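Aircraft Records Coordinator (m/f/x), Ostermann Regional Leasing

Ostermann owns 65 turboprop and small jet aircraft and leases them to regional airlines. Our technical office is looking for a person to take care of the records of these aircraft from May. The position is full time and permanent.

Every aircraft comes with its history on paper and in files: repairs, inspections, changed parts, engine hours. When a lease ends, the next airline wants to see all of it before the aircraft is accepted. A missing signature can keep an aircraft on the ground for weeks, and this costs both sides a lot of money.

Your tasks

Check the monthly maintenance reports which the airlines send us
Keep the records in Ploltix, our document system, complete and in good order
Prepare the files for the return of an aircraft and for the handover to the next airline
Travel to the airline or to the repair station, roughly 6 trips in a year
Answer questions from our lawyers and insurers about single parts

What we expect

You have worked with aircraft records before, at an airline, a repair station or another leasing company. A mechanic's license is welcome but it is not a condition. You read and write English without difficulty. You are patient with old handwriting and you ask when something is not clear to you.

What we offer

You will join a team of 8 people led by Raimo Turunen. Annelore Reinholz, who has done this work for many years, will train you until you feel safe with the task. Working hours are flexible between 7 a.m. and 7 p.m., and two days of the week can be worked from home. We pay for one outside course each year.
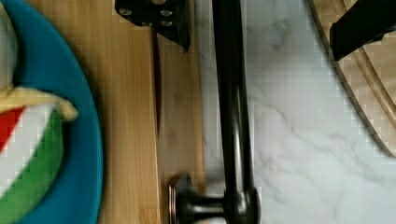
Do I need to know Ploltix already?
Experience with any similar system is enough, and we will teach you Ploltix in your first weeks.

How to apply

Please send your resume and a short letter to Elfriede Seidel in Personnel, with the reference number 159. Tell us also when you could begin. Interviews are held by video first, and after that at our office.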